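Subject: Re: [snack-table] What to keep in the drawers and what on top
From: Chrysanthi Balaskas
To: snack-table list
Date: Dec 6, 2019

Hello all,

Thank you Brodie for writing down the questions so clearly. I answer them below his text, because I read the message two times and I still mix them if I don't have them in front of me. Excuse my English where it is stiff.

Brodie Waaka wrote:

> Hi everyone,
>
> Before we move the drinks and snacks over to the new table I'd like us to agree on a few things, so we don't end up with the mess we had in the Toledo room.
>
> First, do the small packets go in the drawers or stay out on top? Last time they were in three different places and people opened new boxes while the old ones were half full.
>
> Second, bottles. Standing, lying, in a crate, whatever, but let's pick one.
>
> Third, who orders, and how much? The last Mustura order was 112 packets, which was plainly too many for us.
>
> Fourth, the table itself. The top marks if you look at it wrong. Do we want a cloth or a mat?
>
> Reply to the list please, not just to me.
>
> Brodie

On the first question, I am for the drawers. The packets are light and they slide, and when somebody wipes the table they all get pushed to one corner and then to the floor. I have picked up enough of them. My proposal is that the top drawer is for packets only, and the others for cups, napkins and the things which we use once in a month. In the drawer the packets should stand on their edge, like cards in a box, with the printed side to the front. When they lie flat in a pile, the bottom ones get crushed and stay there until they are expired. I found two like this when I emptied the old cabinet, and one was from January.

What I would not like is to mix the salty and the sweet ones. Jiteo and Mustura both make a dark packet and in a hurry they are the same thing to me. A piece of cardboard between them is enough. I can cut it, I have a good piece left from the Onduvero box.

If some of you want a few packets on the table anyway, so that visitors do not have to open drawers, then let us say only a few, and put back in the evening. I don't think it needs a bowl. We had a bowl in Toledo and it collected keys and pens.

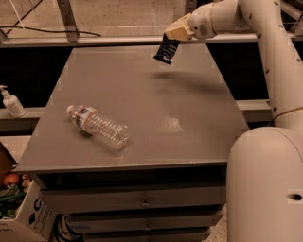
For the bottles I am less certain. A bottle which is standing takes little space, but the small ones fall easily when the drawer under them is pulled with force. A bottle lying on its side does not fall any more, but it can roll, and if the cap was not closed well you have water in places you do not want. My preference is standing, in a low crate, at the back of the table. The crate should be low enough that the label can be read without lifting the bottle. Opened bottles do not go back in the crate, please. Write your name on it and keep it with you, or pour it out.

I also ask that bottles are not stored in the drawers. They are too heavy together and the runners in the second drawer are already not so good. I tried it with 14 bottles in the old cabinet and the front came loose from one side. It was repaired, but it never closed straight again.

About ordering: I can do it until the spring, if another person takes it after. I looked in my notes and we use around 33 packets in a normal month, so an order of 112 is more than a season for us. I would order each month, a smaller quantity, and look in the drawer before and not after. For this it would help me very much if the person who takes the last packet of one kind sends me a line. It can be only the name of the packet, I will understand.

Brodie, do you still have the login for the Onduvero shop? I have the one which ends in Toledo, and it does not let me change the delivery address. The last two boxes went to the old room and I had to carry them across the yard — not a tragedy, but they were not light.

On the table top, I would prefer no cloth. A cloth gets wet, nobody feels that it is his job to wash it, and the crumbs go under. A mat only below the crate would be good, in rubber or cork, cut to the same size. For the rest, a damp cloth and then a dry one, and no spray with lemon. The spray left a dull ring on the last table and I could not remove it with anything. If you put down something hot, use one of the tiles. They will be in the bottom drawer on the left side.

One more point, which Brodie did not ask. Can we have the waste bin next to the table and not behind the door? Empty packets are left on the table because the bin is far, I am quite sure of this. If somebody knows a reason why it must be behind the door, please tell me, otherwise I will move it when I bring the cardboard.

I will wait with the labels for the drawers until the others have answered. Please write also if you agree, so that I know it was read.

With kind regards,
Chrysanthi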